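3.2 Vehicle handling trials

The Koppel coupe was driven for 900 km on the Gollona circuit with two spring rates. Steering effort fell with the softer set, and body roll in the long left-hander grew.
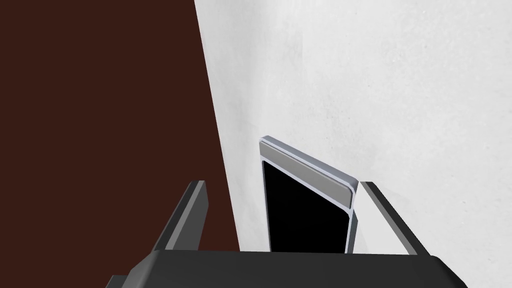

Figure 2. Simulated view of a two-fingered gripper holding a slim rectangular device near a white wall.

Tire wear was measured every 300 km. The front pair wore faster on both settings – a result Esquivel also reported for the heavier Titach sedan.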